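Tarkix Bench Cell for Jar and Lid Packing
Zineo Workplace Automation

Overview | Specifications | Training | Service

The Tarkix Bench Cell takes over the repeat part of a packing job: pick up a jar, set the lid, pass it on. It sits at the end of an ordinary work table and runs next to people who are packing by hand. One cell handles up to 300 jars an hour, depending on jar size and lid type.

Two arms come as standard. Glass and wood can be mixed on the same run, and the grip force is set separately for each item. Changing from one jar to another takes one person a few minutes at the touch panel. 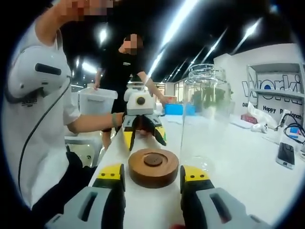

Most customers keep the same crew after installation and move people to checking, labeling and loading. At Khondokar, a housewares packer, the lid station used to rotate every two hours because of sore wrists. "We dropped the rotation in April," says shift lead Nermina Lazarević. "People check the glass now and refill the bins. It is still a full day's work, and the first weeks were slower than before."

Operators need 2 days of training. Ecaterina Moldovan runs the courses at our site or yours, and asks that at least one person from each shift attend. Experienced hand packers usually learn the panel quickly. Clearing a stopped cell takes more practice.

Specifications
Arms: 2
Reach: 600 mm per arm
Jar material: glass or rigid plastic
Lid material: wood, metal or plastic
Power: standard wall outlet
Order code: 1017-T

The Multiso conveyor link is sold separately. Cells ordered without it can be upgraded later, but the base plate has to be changed.

Request a quote
Download the installation guide
Book operator training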